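Last updated: 22 December 2022
Print this page
E-mail this article

The All-White Room and Its Enemies

Raghavendra Kurian has a theory that litter travels upward. Drop a wrapper at the door and by supper it has climbed to the highest flat surface in the house. His own place in Botuvdale is furnished entirely in white, at a cost of more than 600 dollars, and every scrap in it shows up like a stain on a wedding dress.

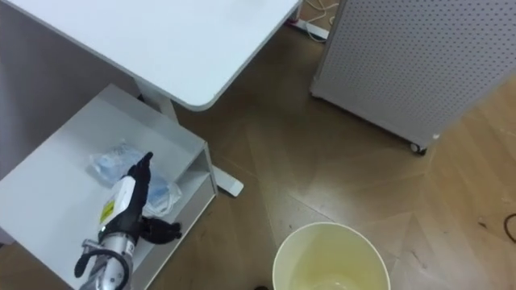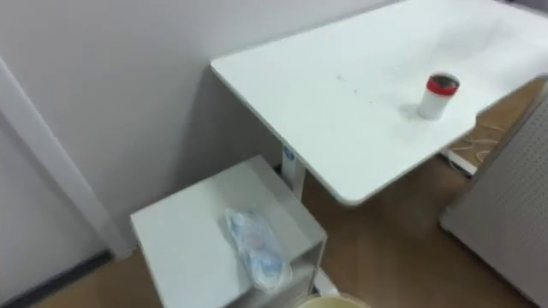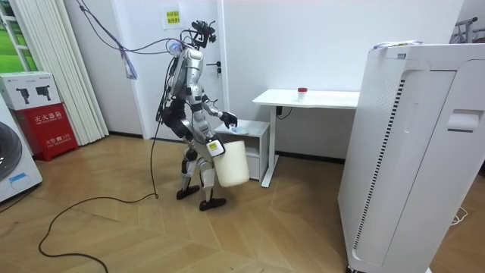
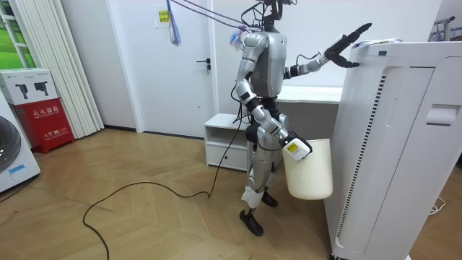 White on wood: the furniture is pale, the floor is brown.

Vimala Kaimal, who has tidied other people's rooms for a living since June, takes a dim view of flat tops. A cabinet beside a desk is an invitation, she says, and a crumpled plastic bag will always accept. Her remedy is a bucket that goes with you from one piece of furniture to the next. She charges 245 dollars to explain this.

Kurian paid. He now makes one lap before bed, low shelves first, desk last. Jars with lids may stay. Paper gets one night's grace, and he admits that some of it has been enjoying that night for weeks.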